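**Storage cabinet check, Clullton office, second floor**
Form 17, comments column written out in full. January.

| Item | Result |
|---|---|
| Stands directly on floor | Yes, on carpet |
| Doors open fully | Yes |
| Middle shelf in place | Yes |
| Fixed to wall | Not shown on any paperwork |
| Contents listed | See comments |

The supplier's sheet from Sekus says "maintenance free". I have read that on a lot of sheets. 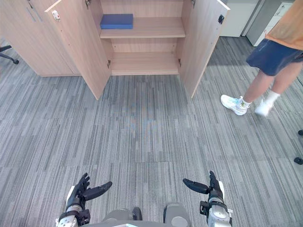
*Page last changed: January, 16:40*

**Doors.** Both swing wide, and people walk past on that side. I'd want them shut whenever the cabinet isn't in use. The last report called this "low risk" without saying who had decided so. Marked as open.

**Hinges and catches.** Concealed hinges. Olteanu quotes 4000 openings before adjustment and I'd like to know who counted. Check the screws by hand at every visit. 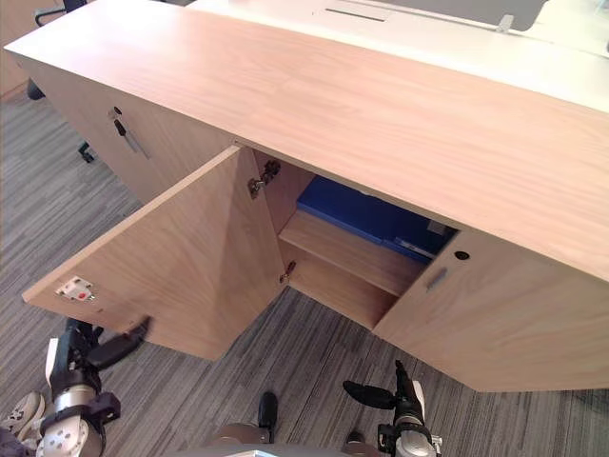 The keyhole is another matter. The key register has an entry, 1276, and no signature beside it. Either the door gets locked or we stop pretending it's a lockable cabinet. Handle: try it for play, write down what you find, don't just tick.

**Shelf.** No load figure marked anywhere I could find. One flat blue box is hardly a test of anything. If ring binders go in later, somebody needs to get the figure in writing first.

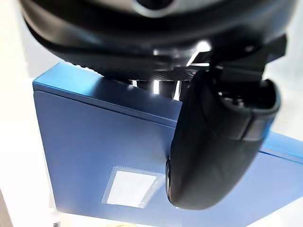
Clullton, January

**Contents.** The list has the blue box as item 1513, "misc." I don't accept "misc." on a safety form. Write what's inside or take it off the list. Boxes stay flat, with nothing stacked on them until the shelf question is settled.

**Wall fixing.** Cludon's fitting note says "as required". Required by whom? Left open. 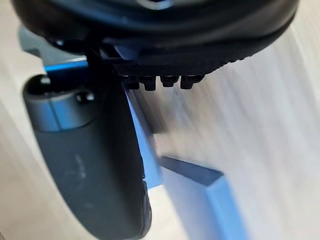 Ánh Bùi has replied that the shelf is fine for a box and she would sooner see the time spent on the wall fixing, with the key entry sorted out the same day. Agreed on the fixing. I still want the load figure.

Result: not passed, three points open.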